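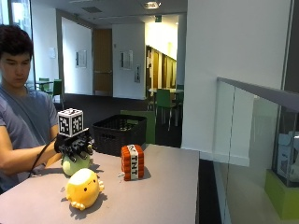
Tutorials > Tracking

Checking the marker cube before you record

Drarneta finds the hand from the printed cube on top of the glove. Keep at least one marked face towards the camera while the fingers close on a toy.

1. Start Drarneta and open the live view.
2. Set the exposure to 8. Bright windows wash out the white borders.
3. Grip a soft toy and turn the wrist slowly.
4. Watch the pose axes. If they flip, stop -- the cube size in the settings is wrong.
5. Save the log.

Related
Camera calibration in Siregar
Replaying a log with Linden

© Flumero | Contact | Back to top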